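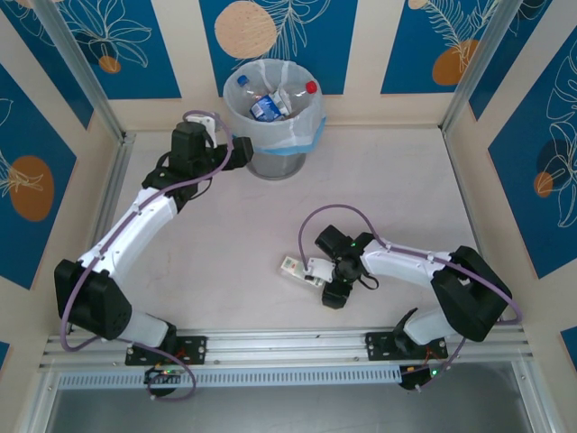
Two clear bottles in the bin, one blue cap and one red.

Wednesday, April 7, 2021

I have been keeping notes on household plastic since February, when the hauler in Bresham changed its rules on bottles. Caps now stay on. Labels may stay on. Bagged recyclables are accepted only if the bag is clear or translucent and can be opened without tools. The last rule is the one that made me look harder at the bin itself.

The bin is round and narrows toward the base. That taper matters for liners. A straight-sided bag bunches at the bottom of a tapered bin and leaves dead space, and the first bottle in tends to stand up in the fold and hold the next one at an angle. Capacity drops before the bag is full. I fold the liner well over the rim and use a band to keep the collar from sliding in when something heavy goes down the side.

I tried two liners, a thin one from Himgate and a heavier one from Wyss. The Himgate bag tears at the rim if the band is tight. The Wyss bag does not, but it is stiffer and holds its creases, so it needs to be pushed down by hand before use.

Bottles get laid out flat before they go in. It takes a minute and shows which ones still have liquid in them. Caps get tightened at the same time. Mixed shapes are normal here: clear ones, an amber one with an orange and yellow label, one with a green-and-white label. All take the same route under the current rules.
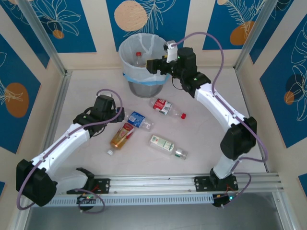 Closing the bag

Gather the top, press the air out with a forearm, then twist. My test is whether the neck stays tight for 10 seconds after letting go. If it unwinds, there is too much in the bag. A tied knot holds better but fails the "opened without tools" rule more often than not, so I stay with the twist and one loose tie.

Translucent film is enough for a check at the curb. Colors come through, shapes less so. A blue item reads as blue through several folds, though I would not want to identify it by outline. 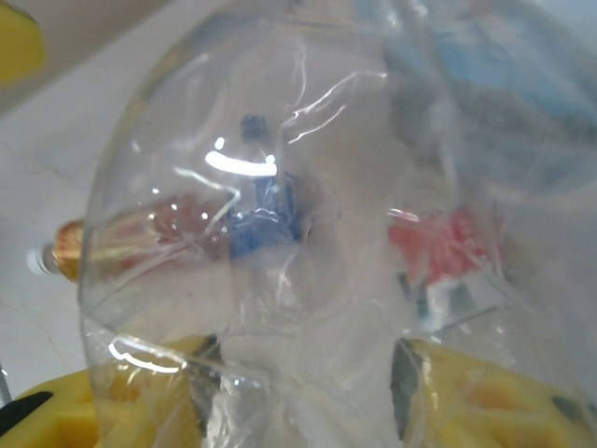 Cups

Clear cups are the unresolved part. They look like bottle plastic and often are not. The molded markings are the only thing to go on, and they are small, raised, and the same color as everything else. Tilting the cup under a lamp brings up the edges. Some characters are mold or batch codes and say nothing about the resin, so a number alone is not proof of anything. Without a resin code I can read, the cup goes in general waste.

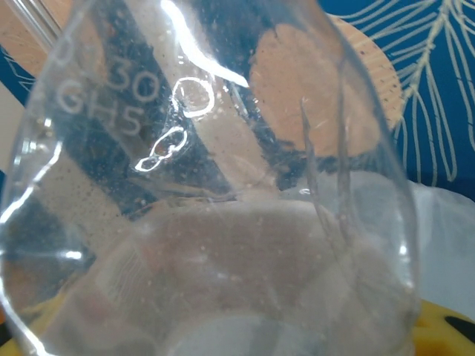 Flurina Marti wrote in to disagree on that last point: her hauler takes unmarked cups as long as they are rinsed and stacked, and she suggests calling before throwing them out. I called. The office in Bresham wants a readable code, no exceptions, and the line was open until 4.

Next on the list is the Gekov liner, which is cut with a taper. It is sold in rolls of 11.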